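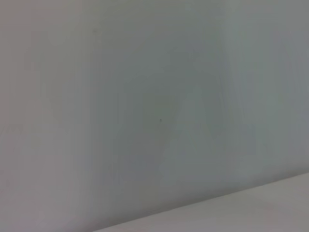
Jundton, 2024-05-12 – Goltbridge today opened orders for the Berimine wrist camera kit, a small camera and mounting set for robot arms used in light assembly, packing and lab work. The kit is sold with recording software and one year of support. Shipping starts in the summer.

Berimine is made for shops and labs that already own an arm and want a view from the wrist without building their own bracket. The camera sits on a ring between the last joint and the gripper. It adds 105 grams to the arm, and the ring is held by 4 bolts. One cable runs back along the arm to the controller cabinet and carries both power and video.

The kit fits most small arms now in use. A list of supported models is included with the installation guide, along with drawings for customers who need to cut their own adapter plate. Grippers do not have to be changed, but the tool offset must be set again after the ring goes on. The software has a page for this.

Recording starts and stops with the arm's own program. Each run is saved as a single file that holds the video and the joint positions on one shared clock, so an operator can go to any moment in a run and see where the arm was. Files stay on the customer's own computer. There is no account to open and no monthly fee.

Goltbridge developed the kit with Hafþórsson, a machine shop that makes the rings and brackets. The two companies began field trials last year. During the trials, 283 kits were placed with customers, most of them running a single arm on a single bench. Changes made as a result include a longer cable, a locking connector in place of the earlier push-in type, and a cover for the lens during cleaning.

Trial customers also asked for better handling of plain backgrounds. The April release of the software adds an exposure lock, which keeps brightness steady when the arm turns toward a blank wall or a bare tabletop. The lock is off by default and can be set for each program separately. A second setting marks stretches of video with little detail in them, and the operator can then keep or skip those stretches when reviewing a run.

The first production batch is 1000 kits. Orders are filled in the order received, and customers who took part in the trials may trade in their trial unit for a production kit at no charge – the trial unit must be returned with its cable and ring.

Each kit contains:

Camera with lens cover
Mounting ring and bolts
Cable with locking connector
Hex key
Printed installation guide
Software license for one arm

Extra rings and cables can be ordered separately. Shops with several arms need one software license for each arm but can review all files from one computer.

About Goltbridge

Goltbridge makes cameras, mounts and software for small robot arms. Its office and test bench are in Jundton. Price lists and installation drawings are available from the sales desk on request.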